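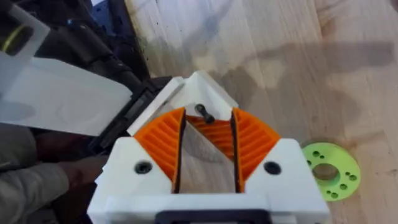

White plastic and a pair of orange ribbed parts.

Clolcombe to take hard plastics at Yeo Road site from November

Households in Clolcombe will be able to bring hard plastic items to the Yeo Road transfer station beginning in November, under an agreement approved by the town council on Tuesday. The service will be open to residents of the neighboring township of Grukwood on the same terms.

The agreement, with the processing firm Varkano, covers items that are not accepted in curbside carts. These include storage tubs, plastic lawn furniture, buckets, crates, toy parts, plant trays and the outer shells of small household goods. Such items now go into general waste and are hauled to the county landfill.

The Department of Public Works estimates that the town sent 547 tons of hard plastic to landfill last year. The estimate is based on samples taken at the transfer station over four weeks and does not include material from businesses.

Curbside collection will not change. Bottles, jugs and food tubs should continue to go in the blue cart. The department asks residents not to place large or rigid items in the cart. Long pieces can jam the sorting belt, and a stoppage delays trucks from every route that day.

How the service will work

Residents may bring hard plastics to Yeo Road during regular station hours. A separate bay will be marked at the north end of the yard, past the scale house. Vehicles carrying only hard plastics will not need to be weighed.

There will be no charge for the first 20 items on each visit. Larger loads will be billed at $2 per additional item, payable by card at the gate. The council considered a flat yearly permit but chose the per-item fee after written comments from residents favored it. The fee will be reviewed before the next budget is adopted.

Items must be empty and free of loose dirt. They do not need to be washed. Metal handles, wheels, hinges and screws should be removed where this can be done with hand tools. Parts that are fixed in place may be left on, provided that most of the item is plastic. Staff at the gate will make the final decision on mixed items.

The following will not be accepted in the bay: garden hoses, foam, plastic film, pool liners, PVC pipe, car bumpers, and any container that has held fuel, paint or pesticide. Items with batteries or electrical cords should be taken to the electronics counter on the south side of the building, which keeps its present hours.

Homemade and printed plastic objects may also be brought to the bay. The department received several questions on this point during the comment period. Items made on a home printer often carry no resin code, and Varkano has agreed to take them in a separate bin for testing. Residents are asked to hand these to an attendant and to state the type of plastic if they know it. Loose scraps and failed prints should be bagged.

Sorting and transport

Material from the bay will be baled at Yeo Road and taken by truck to the Varkano plant, where it will be sorted by resin type, shredded and sold to manufacturers. Under the agreement, the town will receive a report every three months showing the weight of material delivered, the share that was recycled and the share that was rejected. The reports will be posted on the town website and kept at the main desk of the Clolcombe Public Library.

The baler is a used machine bought from another municipality and was paid for out of the solid waste reserve. It has been placed under the existing roof at the back of the yard. The concrete pad was extended over the summer, and the drain beside it has been moved. No further construction is planned.

Varkano will cover the cost of transport for the first two years. After that period the cost will be shared between the town and the firm, with the town's portion set by the weight delivered. Either party may end the agreement with six months' written notice.

Grukwood participation

The Grukwood township board approved its part of the arrangement earlier this season. Grukwood does not operate a transfer station, and its residents have used Yeo Road for bulky waste for many years under an annual payment. That payment will rise to reflect the added staff time at the gate. Grukwood residents should bring the same proof of address they now use for bulky waste — a current utility bill or a township vehicle sticker.

Traffic

The council also approved a change to the station entrance. Vehicles turning in from the east will use a marked waiting lane that extends 300 feet along Yeo Road. Parking will no longer be allowed on that stretch while the station is open. Residents of the adjoining properties were notified by mail, and the signs will be in place before the bay opens.

School bus stops on Yeo Road are not affected. The footpath on the north side will remain open, with a short detour behind the scale house while the lane is being painted. Painting is to be done at night and depends on dry weather.

Businesses and schools

The bay is limited to household material for the present. Businesses, landlords and contractors should continue to use a private hauler. Public schools in Clolcombe may deliver hard plastics by appointment, and the department will contact each building office with available times.

Requests to extend the service to small businesses will be taken up after the second quarterly report. The department noted that the yard can hold only a limited number of bales between pickups and that household volume in the opening months is hard to predict.

A full list of accepted items will be mailed to every household with the fall utility bill. Printed copies will also be available at Town Hall, the library and the transfer station gate. Questions may be directed to the Department of Public Works during business hours.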